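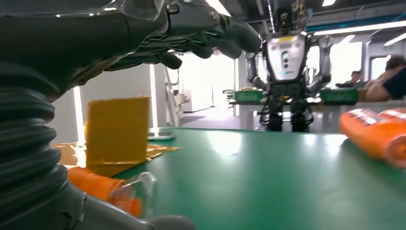
By the Estevent news desk | August 21, 2023

Tags: Robot software, Manipulation, Planning

I've been waiting on this one for a while, so forgive me if I sound a bit excited. Tellcombe put out version 2 of its grasp planning software this morning, and it's the first release I've tried that handles shiny, crinkly, see-through stuff without making me want to go for a long walk!

If you haven't run into Tellcombe before, it sits between your perception stack and your hand controller. You give it a depth picture and a rough idea of what you want picked up, and it hands back a list of finger positions and a path to get there. The old version was great with boxes. Give it a plain cardboard carton with flat matte sides and it would find you a grasp almost before you'd asked. Give it a bottle with a clear cap, though, and things got strange, with the planner deciding the cap didn't exist and aiming for the table behind it (I have lost fingertips this way, and they are not cheap).

What's changed is mostly how the software treats missing depth. Clear plastic and glossy wrap leave holes in the data, and the first version read those holes as free space. The new one marks them as "unknown" and looks at the color picture to guess whether something solid is sitting there. It can also ask the arm to shift a little and take a second look from the wrist camera before it commits, which you can switch off if you're in a hurry. I wouldn't.

The other big piece is the test set. The team says it recorded 2,117 tabletop grasps for this release, 1,414 of them with at least one see-through or reflective item in reach of the hand. Bottles lying on their sides get their own category, and so do flat things like cards and phones, where the fingers have to come in very low – anyone who has tried to get a five-finger hand under something that thin will know why I'm happy about it.

There's a part I like less. The planner now wants the joint limits for every finger in its own config format, and the converter that comes with it choked on my file twice. The error message was "bad chain," with no line number. I found the problem in the end (a thumb joint with its limits the wrong way around), but I'd have loved a hint. Release notes say better messages are coming in December, along with support for planning two hands at once. If you work with a full humanoid you'll probably want to wait for that second bit, as right now each arm gets planned separately and it's up to you to keep the elbows from arguing.

On the plus side, the plug-in for the Vodham simulator is back. It disappeared a couple of releases ago and people have been grumbling on the forum ever since. It loads your table, your objects and the planned path, and lets you scrub through the motion frame by frame before anything real moves. There's a new overlay too that colors the unknown patches, so you can see right away where the planner is guessing.

The Stankevičius license stays the same as before, so it's free for teaching and research, and companies pay per arm. Existing config files from the first version will still load, but with the new depth handling turned off until you add the extra settings. The full list of fixes runs to 555 entries and no, I haven't read them all. The download is up on the project page now, and the installer wants a restart of the arm controller when it's done, so don't run it in the middle of a job.

We use cookies to remember your settings and see which stories get read. Accept all | Manage choices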